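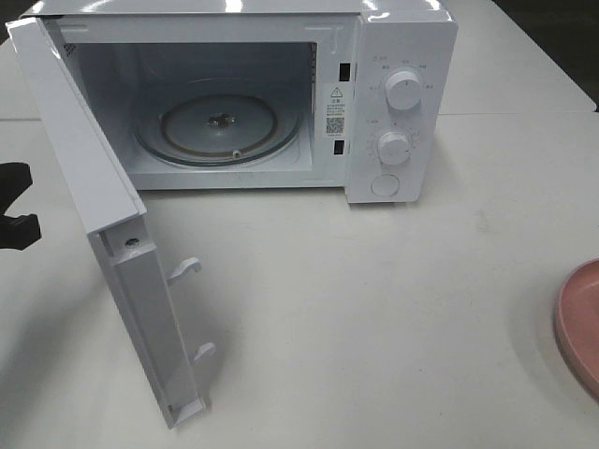
Carko Flood Maps: Frequently Asked Questions

How often are the maps updated?
Every 8 hours during a declared flood, and once a day at other times.

Which areas are covered?
Brondorbridge, Nosell and Illés. Together they are split into 589 map squares.

Can I see individual households?
No. Any square with fewer than 230 residents is merged with the one next to it.

Who can download the data?
Registered relief groups and local governments. Access is free – write to Hamdia Degefa on the data desk and include the name of your organization.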